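Counting Quiet Days: Does the Tivside Truce Monitoring Tell Us Anything?

Student project report, Conflict and Negotiation seminar
Lawal Nwachukwu
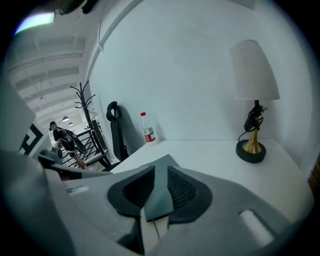 My question going in was a small one. When a mission reports that a local truce is "largely holding," what would have to happen for it to report the opposite? I had expected to find a rule written down somewhere. I read every weekly bulletin the Goltalico monitoring mission put out on the Tivside truce, and I still can't say what the rule is.

Background

The Tivside truce was signed in September between the district authority in Clatton and the Okoro Front, which controls most of the villages east of the river. It has five articles. The first stops all shelling and sniper fire. The second opens the river road to civilian traffic. The third covers prisoners, the fourth covers the return of farm equipment, and the fifth sets up the monitoring mission. No end date is given. Both sides said at the time that this showed they were serious. I think it more likely that they couldn't agree on one.

What I did

I collected the mission's bulletins for the first nine weeks and made a table of every incident mentioned, with the place, the type, and whether the mission called it a violation. Then I went through the Clatton district radio summaries for the same period, and the statements the Front puts out, which are shorter and angrier. Where two of the three sources mentioned an incident, I counted it. Where only one did, I put it in a separate column.

This is a crude method and I know it. Two sources can agree because one copied the other. The radio summaries in particular seem to lift whole sentences from the bulletins.

What I found

My table ended up with 80 incidents confirmed by two sources. The mission called fewer than half of them violations. The rest went down as "unattributed fire," "activity under review" or, in one bulletin, "noise." I could not find a single case where an incident marked as under review was later moved into the violation column. Maybe the reviews are still going on. Maybe they were never meant to finish.

The wording changes over time, too. In the early bulletins a mortar round landing near the road is a violation. Later on, a similar round on the same stretch is an "isolated event." I looked for a note explaining the change and there isn't one. A reader who only follows the totals would think things were calming down, and the totals do fall. But the number of incidents in my own table stays nearly flat until the last two weeks, when it goes up.

Article two is where I have the most doubts. The mission says the river road is open. The radio says it is open "during daylight." The Front says it is open to anyone with a pass, and the passes are issued at a checkpoint on the road itself — so you need to travel the road to get the paper that lets you travel the road. I would not call that open, although I can see how someone filling in a form might.

The case against me

My instructor pointed out that monitors have reasons to be careful with the word violation. If they use it too often, one side walks out and the truce is over, and a bad truce may still be better than none. I take that seriously. Fewer people were reported hurt after the signing than in the weeks before it, by every source I used, including the ones that hate each other.

Still, a truce that can't be reported as failing can't really be reported as working either. If the bulletins are there to keep everyone at the table, they are a kind of diplomacy and should be read that way. They get quoted as if they were measurements.

Limits

I read everything in English translation. The Front's statements exist in roughly five versions each, and I used the longest one I could find. I did not speak to anyone on the mission. I wrote to its press office and received a copy of a bulletin I already had. I also have no way to check the casualty numbers, so I kept them out of the table.

What I would do next

I would like to give the raw incident list, with the labels stripped off, to a few other students and see how they sort it. If they all sort it the way the mission did, I'm wrong about the wording and will say so. I would also want the bulletins from the winter, when the road floods and everyone shoots less anyway, to see who takes the credit.

14 shares | 3 comments

Comments

rivermouth
Good to see somebody make the table. Would you post it? I'd like to see how many of the single-source ones come from the radio.

Dana P.
I think you're hard on the monitors. They are a handful of people in two cars. "Under review" may just mean they couldn't get there.

Lawal Nwachukwu
@Dana P. Could be, but then I'd want the bulletin to say they couldn't get there. Table is going up once I fix the place names.

Contact the seminar | © Student Project Pages | Back to top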